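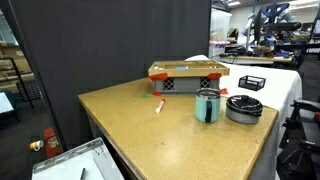 Table with the crate and the divided tray.

Karkamow decal and parts index, README

Hi! I build 1/72 and 1/48 aircraft and I got tired of buying the same resin wheels twice, so I started typing up everything in my stash. Then friends from the Sulness club wanted a copy, and now it's a proper set of files (well, proper-ish).

What's in it: 1566 rows, one per aftermarket item, with 2 CSV files, parts.csv and decals.csv. Nearly 160 rows have no scale because the old Genix bags never printed one. I left those blank. Please don't guess!

Columns: maker, stock number, scale, subject, kit it was meant for, fit notes. Fit notes are my own opinion, and I'm fussy about wheel wells. If it says "sand a lot," I mean a LOT.

Known problems: 43 Potgieter sheets are listed under both their old and new stock numbers. I'll merge them in May if I get the time. Canopy masks are missing completely.

Use it however you like, just keep my fit notes with the rows if you pass it on. Corrections are very welcome, and a stock number helps me find the row.

Last updated 19th January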